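Why I'd rather watch a robot struggle with a hat

Posted Jul 16, 2018

I nearly didn't go to the Kinomel open day. It's 74 miles each way, the car needed a service, and I'd already been to one robot show in March where a very shiny machine poured very small beers for two hours while a man with a headset shouted over it. I came home from that one knowing less than when I set off.

But a friend had a spare ticket, so off we went, and I've been boring people about it ever since.

Kinomel have the top floor of the old Grarnell building, the one by the canal with the awful car park. They let in 136 of us over the afternoon, in small groups, and gave us a paper badge and a biscuit. No stage! No music either. You just walked round and stood near whatever you liked the look of, and the people working there carried on working.

The first stop was Drustau, which is their name for the sorting project. Bolts into trays, mostly. It was quick and neat and I got the point in a minute or so. The children in our group loved it and had to be dragged off.

Then we got to Shokri, and that's where I stayed for the rest of the visit (my friend went back for more biscuits and did the whole tour without me). Shokri is the cloth work. Picking up soft things, putting them down again, laying one on top of another. I do this every day of my life with a pile of washing and half my mind on the radio, so I suppose I'd filed it under easy.

Well, it isn't. A bolt is the same shape wherever you put it. A bit of cloth is a new shape every time you let go of it. I watched 5 goes at one pickup and 3 of them ended with a pinch of thin air, and each time one of the staff wrote something in a notebook, quite calmly, and they went again. I found it gripping. I was leaning forward like it was a penalty shoot-out.

What I liked most was how ordinary the stuff was. Plain tan cloth, a dark green thing a bit like a cap, a small grey table standing on the big wooden one to pile them on, and cables dangling from the ceiling. 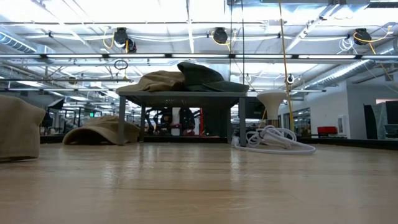 What I'd ask of the next open day

More of this, please, from everyone. I know why firms like to show us the polished trick. It films well and it sends people home happy. But I think it does us a bad turn, as we end up either frightened of the things or let down by them, and both come from never having seen one miss.

I'd also like somewhere to sit, and a sign saying which door is the loo. And I'd happily go back in a year to see how Shokri is getting on, car permitting.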